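Matte white top over a wood table – finish and edge questions

Estuvwood Forum > Workbenches and Tables

gluepot_40
Posted 18/04/2021

I have a solid wood table from Thongdee, sound frame, top badly ringed and scratched. Refinishing it would take more weeks than I have. The plan is to lay a white board over it and use the result as a general work surface for paper, small assembly and some light gluing. Two questions. Is matte a mistake for this kind of work, and should the board run flush to the table edge or stop short?

planerdust
Matte is fine. Gloss white under a ceiling light gives you a hot spot wherever you sit. The penalty is cleaning. A matte face holds graphite and the oil off your hands, and you will see every speck of it.

Redska_owner
Disagree on matte. I had a matte Redska panel on my bench for two winters and it burnished wherever my forearms rested. Shiny patches on a dull field, and they do not come out. I went to satin.

planerdust
Burnishing depends on the coating. Painted board will do it. A melamine face mostly won't.

benchdog_left
I run this arrangement, white over tan wood, with a thin strip of the wood left showing along the far side. I like having the strip. A flush edge has to be exactly flush or it catches your sleeve, and solid wood moves with the season while the board stays put. Mine was flush in November and proud by spring, so I cut it back.

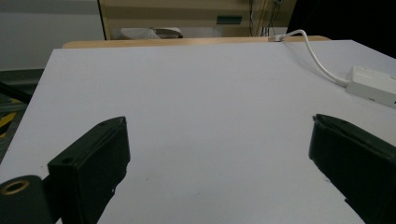
hollowgrind: Stopping short has its own problem, you get a ledge that collects dust and pencil shavings. If the setback is small, run a bead of clear silicone in the corner and it wipes clean.

benchdog_left
Silicone means nothing will ever stick to that wood again. A stiff brush does the job.

gluepot_40
Understood. How is everyone fixing the board down? I would like to be able to lift it off later.

planerdust
Double-sided tape at the corners, nothing in the middle. Or a sheet of rubber drawer liner underneath and no adhesive.

Redska_owner
Liner is too soft if you press on anything. I used four screws up through the tabletop from below, slotted holes, 15 mm board. No creep.

hollowgrind
Screws for a removable top seems excessive. Cellent sell a low-tack sheet that peels. Test it on the underside of the table first.

gluepot_40
Going with melamine, set back from the far edge, tape at the corners. For marks, is dish soap enough?

planerdust
Soap for hand grease, white eraser for pencil. Stay away from scouring powder – it cuts the face and then the dirt really gets in.

Redska_owner
Still say satin.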